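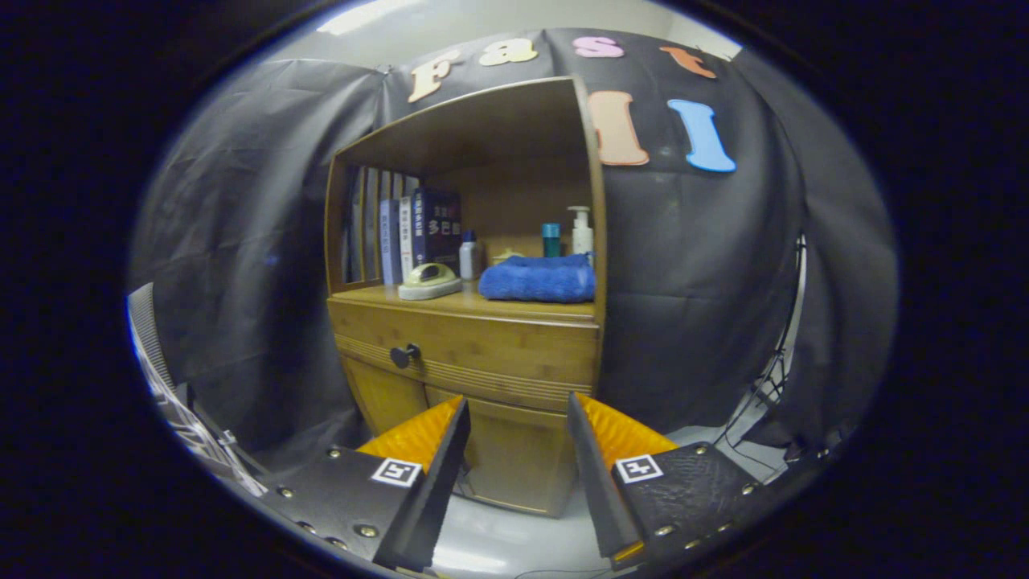
A cupboard with an open top, also called an open-top cabinet or shelf cabinet, is a piece of storage furniture in which an open shelf unit sits over a closed lower section. The lower part usually has one or more drawers with doors beneath them. It is used in living rooms, bedrooms, hallways and small kitchens, and is related to the sideboard, the hutch and the dresser.

Construction

The two sections may be built as a single carcass or made separately and joined with screws or dowels. Separate sections are easier to move through doorways. The upper section has one or more shelves and may be closed at the back or left open. Slats are sometimes fitted at the sides, where they keep books from sliding off and let air through.

Softwood, hardwood, bamboo and veneered board are all common. Light finishes are usually clear lacquer or oil. Drawer fronts may be flat, paneled or ribbed, and a wide drawer may have one knob, two knobs or a long pull. A single knob set to one side tends to make a wide drawer bind unless it runs on metal slides.

Dimensions

Sizes vary by maker. The Landstead pattern, a common small type, is 853 mm wide and 970 mm high to the surface of the main shelf, with a shelf depth of 34 cm. The Zeltetari pattern has the same width but a shallower drawer. Boards in the main shelf are normally 26 mm thick in both.

Use

The open shelf holds things in daily use. Books are generally stood upright at one end, with the heaviest against the side panel. Cups, pump bottles and small containers may share the shelf, and a folded towel or cloth is sometimes laid on the surface to catch drips and prevent scratches. Items that spill are kept away from paper.

The drawer is used for flat or small objects such as stationery, cutlery or linens. The space behind the doors takes bulkier goods. Heavy items are stored low to reduce the risk of tipping, and tall examples are fixed to the wall with a bracket.

Care

Dust collects more quickly on open shelves than behind doors. Lacquered surfaces are wiped with a damp cloth and dried. Oiled surfaces need a fresh coat from time to time. Ribbed drawer fronts are cleaned with a soft brush, working along the grooves.

See also

Bookcase
Chest of drawers
Hutch
Sideboard

Last edited 15 September 2021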